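The Man Who Will Not Sand Your Table

The furniture restorer of Kuster would like you to put down the sandpaper. He says this to me before hello, which I put down to habit, as I am not carrying any.

His shop sits at the low end of town, between a bakery and a place that sells vacuum cleaner bags. He has been there long enough to have repaired some of the same tables twice, the second time for the grandchildren. The sign outside says Rirner, the name of the previous business, which sold hats. "It was a good sign," he says. "Why would I take down a good sign?"

He charges 80 dollars to look at a table. People find this steep until they hear what he charges to fix one after they have had a go at it themselves. "The 80 is for telling them to leave it alone," he says. "Half of them thank me. The other half go home and rent a belt sander."

I ask what a belt sander does to an old tabletop. He looks at me the way a dentist looks at a bag of caramels.

"You take off the gray, you take off the stains, you take off every year anyone ever ate dinner on it," he says. "Then you've got a new table. You could have bought a new table. They sell them."

His own preferred method involves soap, a soft rag and a great deal of waiting. He will scrape if he has to, by hand, along the grain, and he will complain the whole time. Wax goes on in thin coats, and he leaves it overnight between them. A customer from Dallik once asked if the process could be sped up with a hair dryer, and he gave her back her deposit.
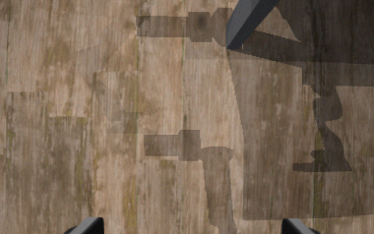 Worn patches, he says, are the part buyers pay for and owners are ashamed of. He once had a farm table in the shop, bought at auction for 213 dollars, with a bleached spot at one end where somebody's elbow had presumably spent several decades. The owner wanted it evened out. He talked her into keeping it, over three phone calls and what he describes as "a small amount of shouting." She sold it in June for 549.

"Did she call to say I was right? She did not," he says. "She called to ask if I could put an elbow spot on another one."

Could he?

"Of course I could. I said no."

There is a market for this sort of thing, much to his disgust. A store out in Tuvow sells brand-new tables that have been hit with chains. He drove over to see them and stayed 10 minutes. The dents, he reports, were in places where no person would ever dent a table.

"Who drops a fork in the dead center?" he says. "Nobody can reach the dead center. That's where the salad goes."

I confess that I have a water ring at home, left by a houseplant, and that I have been covering it with a larger houseplant. He considers this for some time.

"That's fine," he says. "Water the big one in the sink."

Then he goes back to his rag, and I go next door for a roll.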